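Washing Up in a Small Kitchen: my project report
Radoslava Tóth, May 22, 2023

So my topic was dishes, and yes, my sister Natália laughed! I wanted to know how people stack and dry mixed dishes when there's hardly any counter space. My budget was 2000 crowns and most of it went on secondhand plates and bowls (no two alike, which I loved).
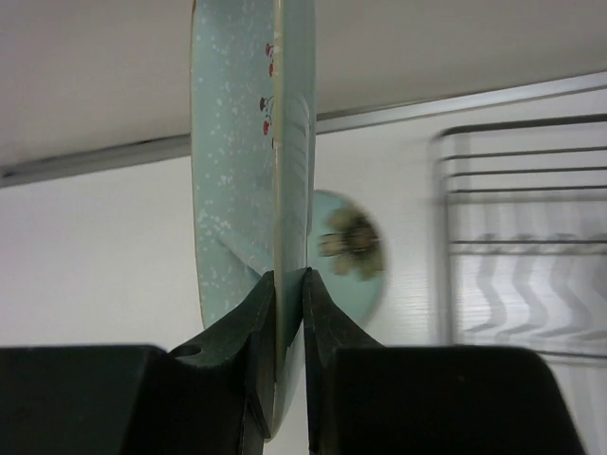
Fig. 1. Speckled dish with red berry-like motifs, flowered plate and wire rack.

Plates were easy. They stand up in the wire rack and you forget them. Bowls were the headache, they tip, they hog two slots, and Gilmar Andrade in my group kept putting them in first.

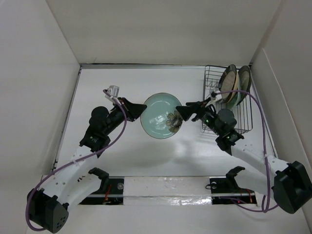 I ended up doing bowls last and that went a lot smoother. Next time I'd also try a towel on the counter for the overflow, Radek Trnka swears by it. Thanks to Mr. Kuusisto for letting me change topics in December!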